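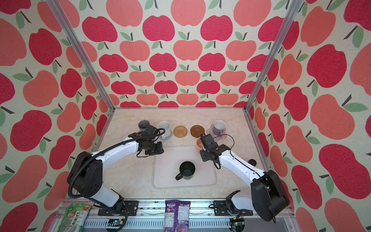 Call for participants: Wolde two-arm tabletop build
Lestthorpe Shared Workshop, Bay 4
Posted Mar 24, 2019

The Wolde build is looking for people to operate, maintain and rework a pair of robot arms that handle household objects on a table. The present task set is mugs, coasters and a tray. The positions are unpaid. Workshop fees are covered for the length of the project, and parts are bought from the project account.

Background

Wolde was started by Dong-geon Ma and Ulla Juntunen as a single arm on a kitchen table in Farnbridge. It moved to Lestthorpe when the second arm was added and the kitchen was needed again. Both arms are now bolted to one aluminum rail at the front of the table. The enclosure is framed in aluminum extrusion and backed with printed wallpaper. Each arm ends in a gripper with its own camera, and a fixed camera covers the whole table.

The arms are driven by a person in real time, and every run is recorded. The log stands at 3,788 runs. A run is one complete task, such as moving a mug from the tray to a coaster, or putting it back. Runs that fail are kept and tagged, and they are used in the same way as the rest. The recordings are used to train a controller that will attempt the same tasks without a person driving. That controller can place a mug on a flat round coaster when the handle faces the gripper. Other handle angles are unreliable, and a mug standing close to another mug is usually knocked.

Open positions

Operator (3 places). You will drive the arms through set tasks and tag each run. No robotics background is needed. You do need steady hands, patience with repetition, and the habit of writing down what went wrong while you still remember it. Training takes one evening with Si-eun Na. Expect your first session to produce nothing we can use.

Mechanical and wiring. You will take over the cable routing on both arms, the fasteners on the rail, and the gripper fingers. The cables currently limit how far the wrists can turn, and the routing on the left arm has been redone more often than the routing on the right. You should be comfortable with hex keys, crimping, and reading a wiring diagram that is not fully up to date. Updating the diagram is part of the position.

Software. You will maintain the recording scripts and the tool used to review runs. The code is Python and the machine runs Linux. The most pressing fault is a drift in the timestamps between the wrist cameras and the fixed camera, which grows over a long session and resets on restart. Please say in your message how you would look into it. A paragraph is enough.

The task set

Mugs differ in glaze, color and handle shape. Coasters were picked for different thickness and friction: woven rattan, wood, knitted yarn, and clear blossom shapes. The knitted one slides with the mug if the gripper lets go while still moving sideways. The clear ones are hard for the cameras under the bay lights, and the gloss on the tabletop does not help. We have decided to leave both the lights and the tabletop as they are until June, so that the log stays consistent.

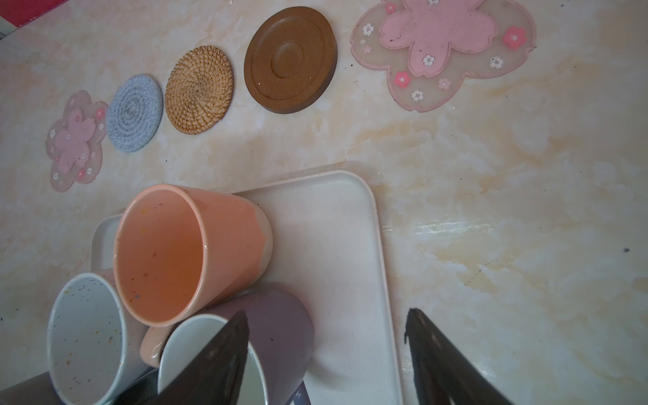

Zoi Giannakopoulos wrote back to the earlier call that she would only join if operators had a say in the task list, as driving one placement for a whole evening had cost her last group most of its people. She also wanted the yarn coaster kept in, on the grounds that a task nobody enjoys driving is probably one the controller needs. Both points were accepted. Operators now draw up the list for each session, and the yarn coaster stays.

Schedule

Sessions are held in the evening, up to 4 per month. Operators are asked to attend at least 2. Mechanical work is done outside recording hours, with the arms powered off and the supply unplugged at the wall. The software position can be done partly from home, but the timestamp fault only shows on the workshop machine.

The current phase ends in June. After that the group decides whether to continue with mugs or move to cutlery. There is no obligation to stay on.

Rules at the bench

Hands stay outside the enclosure while the arms are powered. The second person in the bay holds the stop switch, so no one drives alone. Long hair is tied back and loose sleeves are rolled up. If an arm stalls against the table, cut the power before touching it – do not try to back it out by hand. Report chipped mugs in the log. A chipped mug may stay in use if the rim is not sharp.
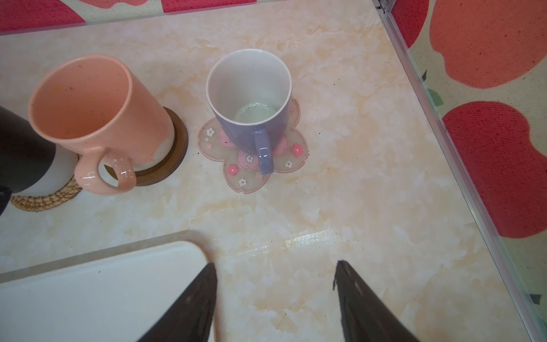
Wrist camera view, with mugs on blossom and wooden coasters.

Recordings and credit

The project keeps all video and joint data. The cameras point at the table, and no sound is recorded. Operators are logged by initials, or by a number if preferred. Anyone who completes the phase is named in the build notes, which are shared with the Lonon workshop and with anyone else who asks for a copy. Designs for printed and cut parts are released with the notes. If you design a part for the build, you agree to that release when you join.

How to apply

Leave a note for Kristof Vermeulen at the Lestthorpe front desk, or send a message through the workshop members' page with Wolde in the subject line. State which position you want, which evenings you cannot do, and anything you have built or repaired – furniture and bicycles count. No résumé is needed.

Applicants for operator will be invited to watch a session before deciding. Applicants for the mechanical position will be asked to re-terminate one connector on a spare cable. Bring your own crimper if you have one you like, as the workshop pair is worn.

Bay 4 is on the ground floor and has step-free access from the rear yard. The controls can be used seated or standing. Parking in the yard closes when the front desk does.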